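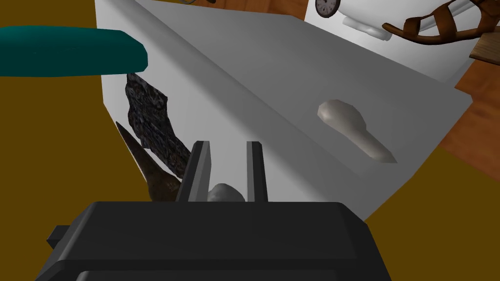
Campus Social Life Project: Fall Term Progress Report to the Fekete Fund

Prepared by Stavros Janevski, Office of Student Organizations, Endavside College

Thank you again for your patience with the date of this one. I had hoped to send it before the December break, but two chapters were late with their event forms and I wanted their numbers in.

As you will remember, the grant pays for host training, a part-time events adviser, and small awards to student groups that open their parties and dinners to the whole campus. We have 3,659 students this year, and for a long time most of them never set foot on Povosel Row unless they belonged to a house there. Changing that is slow work, but I do think we have made a start.

Host training

We trained 134 students this term, mostly social chairs and new officers. The evening session (7 p.m., with supper) filled up much faster than the afternoon one, so in spring we will only run evenings. Students asked for more time on guest lists and on what to do when a guest gets sick, and a good deal less on paperwork -- I can't say I blame them.

Open events

Groups registered 58 open events. The Ferora Supper, which two sororities and the international students' club put on together, was the one people kept stopping me to talk about, and the clubs have already asked for the hall again. The fall formal was a harder story. The new theme review came in after some houses had paid their deposits, and there were hurt feelings over it, which I understand. We met with the chapter presidents twice and agreed that themes will be turned in 10 weeks ahead from now on.

Staffing

Our first adviser left in the middle of the term for a job closer to her family, and we miss her very much. Her replacement starts in January. I covered the late events myself in between, with a lot of kind help from the residence hall staff.

Budget

We are underspent on salary because of the gap, and a little over on food. With your permission I would like to move part of the salary money into the spring awards, where we already have more requests than we can pay for. A revised budget sheet is attached.

Spring plans

Training begins again the second week of classes. We also want to bring in the smaller clubs, the ones with no house and no real money of their own, and I would be so glad if someone from the Fund could come to one of their events -- just let me know and I'll save you a seat.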